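An afternoon at the Nelumeo open day

I went to the Nelumeo open day in February. They had sent out 1210 invitations, and I got mine through Tamara Kushnir, who I used to work with. Doors opened at 10 and I was there a little before that, so I had time for a coffee in the lobby.

The first part was a talk by Yevdokiia Holovko, who runs the home tasks group. She kept it short. The company has worked on folding and tidying for 4 years, first with an arm from Dovhaniuk and now mostly with hand-held grippers. A person holds one in each hand and does the job, and the recordings are used to train the robot later. She said cloth is still the hardest thing they do. A box keeps its shape when you pick it up and a T-shirt doesn't.

After that we were split into groups of 10 and taken around. My group saw the robot arm first. It folded a hand towel, slowly, and got it right on the second try. The first time it picked up two layers at one corner and one layer at the other, and the whole thing came out crooked. The engineer reset it without much comment. Someone asked about the Prudotell software they use to sort the recordings, and the answer went over my head.

Next was the part I had come for, the gripper work on a bed. I had expected a bare table and a stack of plain white squares. They use printed fabric on printed sheets on purpose - patterns make it harder to tell where one thing stops and the next one starts.
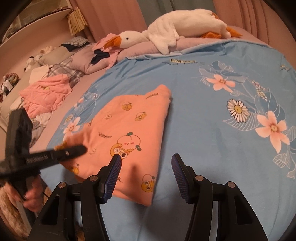

Two grippers and a peach-orange cloth on the blue floral sheet.

The jaws are worked from the handle and have ribbed pads on the inside. I got a turn with a pair at the practice table. Picking up an edge was easy enough. Letting go without dragging the fabric along took me several tries, and my fold was worse than the robot's.

There was also a Pulusen stand near the exit with spare pads and cables, but it was packed and I skipped it. I asked Yevdokiia whether they would do fitted sheets next year. She said they had tried one and put it back in the closet.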